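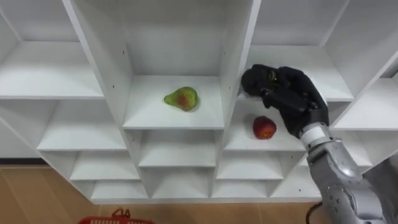 Cleaning a sticky arcade stick

I love this job! Unplug the stick, take off the bottom panel and photograph the wiring before you touch a thing (I skipped that once and spent 40 minutes guessing). Pull the wires off two buttons at a time, pop the buttons out and wipe them with a barely damp cloth. Old fizzy drink comes off beautifully with a cotton bud.

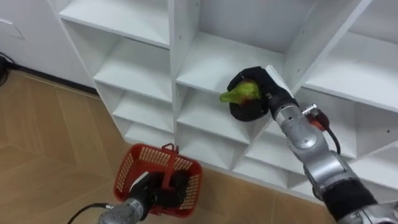 Leave everything to dry overnight, then put one tiny dab of silicone grease on the pivot – a tiny one! Nnamdi Akinola did his 12-year-old stick this way in December and his uppercuts are coming out every time now, which is great for him and dreadful for me. Test every button before the screws go back in.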